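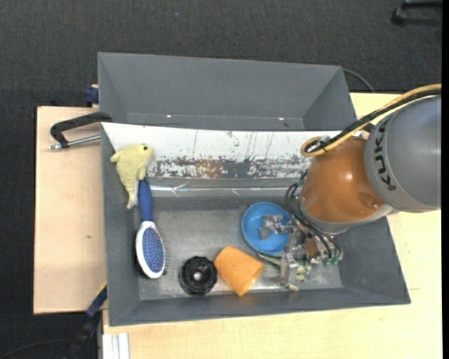 Figure 7.1 Six household objects in a gray bin, with a robot arm and gripper.

Chapter 7
Who Picks the Winner?

Reality competition shows ask a lot of trust from their viewers. We are told that the best singer, baker or couple will come out on top, and that our votes help decide it. This chapter asks how much of that we should believe.

Take Ninstead, a talent contest set in a seaside hotel. Its second season received 3,208 audition tapes. The producers called 400 people back and put 12 on the air. By the time the public was allowed to vote, nearly all of the choosing had been done in private, by people whose names rolled past in the credits. The host still called it "your show" in every episode.

Editing does a good deal of the rest. For one episode of Clermont, a cooking contest, the crew recorded 78 hours of footage to fill a single hour. Tamsin Haddad, who cut the episode, later wrote that she could have made any of the last three cooks look like the favorite. She may have been flattering herself. Viewers do resist a story they have been handed, and the message boards for Clermont are full of people who did. But the claim is hard to test, as the unused footage has never been shown.

Then there is the vote. The final of Vinley was settled by a margin of 1,654, a figure read aloud with great drama and no total. Was that a close race or a landslide? The number alone cannot tell us.

As you read, keep a current show in mind and note each point at which someone other than the audience makes a choice. Section 7.1 begins with casting.

Key terms: callback, story editor, vote margin, confessional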